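December, night shift, written up at 5.40 am

Third week on the block cell. I said I would keep this diary for the length of the trial and I have already missed four entries, so this one covers more ground than it should.

Stelbridge want the pick and place figures by the end of the month. The target is 1000 clean cycles without a person touching the blocks. We finished tonight on 893. I had expected to get closer, but two hours went on re-zeroing after the day crew shifted one of the tape lines and did not log it. The grid is the reference for everything we record. If a line moves by the width of a finger, the placement numbers from before and after can't be put in the same table. I wrote that on the handover sheet, in capitals, and then rewrote it in lower case.

My own job has changed more than I thought it would. In the Zunanham warehouse I sorted by hand, and a shift was measured in cartons. Now it is measured in interventions, and a good shift is one where I have very little to enter. The work is lighter on the back and harder on the attention. By four in the morning I find I am watching the gripper fingers and have stopped hearing anything said to me.

Stacking is on the same tape grid as single block placement, so one layout serves both tasks.
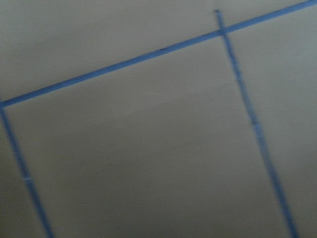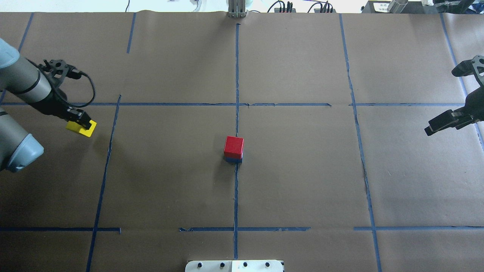
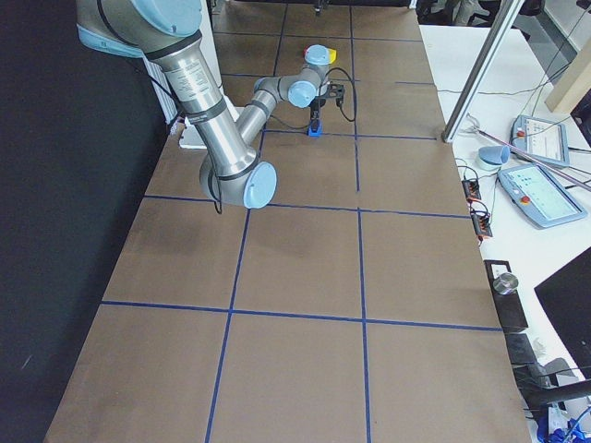 Who is responsible when a cycle goes wrong, the operator or the people who wrote the program?

For the trial, the operator on shift logs the fault and the program owner closes it. Van Dusen agreed to that in writing before we started, after the crew asked for it. An operator is only answerable for stopping the cell late or for skipping the log. A dropped block with a proper entry does not count against anyone's shift record.

That rule has done more for the mood than the pay adjustment. In the first week people were clearing dropped blocks and saying nothing, and the fault count looked very good. It is now at 2509 entries across all shifts, most of them minor, and the programmers have something to work from. The largest group is grip faults, where the block turns in the fingers during the lift. The second is placement over a line.

The roster is the sore point. Two sorting positions have been folded into one cell operator position for the trial, and the second person has gone to returns on the same rate. The notice says the arrangement is temporary. Over 50 of us signed the letter asking for an end date, and the reply from Vernero, who hold the labour contract, says the matter will be looked at when the trial report is in. I keep a copy of both in my locker.

Practical notes for tomorrow. Ask for a second roll of blue tape to be kept at the cell. Check the line positions against the drawing before the first cycle and initial the sheet. Move my break forward to 2.30, as the last hour before it is where my log entries get short and the handwriting goes off.

Tea is cold. Bus is at 6.15.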